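The case for folding shirts on the bed

Anjani Majimbun gave up her ironing board in February. It took up a corner of her flat and came out twice a month, so she sold it and moved the laundry to the bedroom.

The method she uses now is an old one. The shirt goes face down, the sleeves come in, and the tail is brought up to the collar. A batch of 14 takes her 26 minutes, with the radio on.

Konrad Moser, who ran the Ristano laundry until he retired, prefers a table. A mattress gives under the hand, he says, and the collar suffers for it. He does agree that a bed at the right height is easier on the back, and that a plain sheet pulled tight will do for everyday shirts.

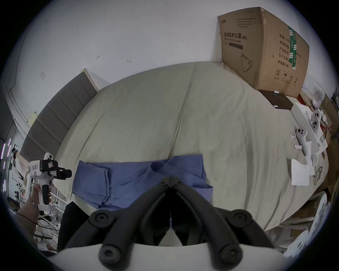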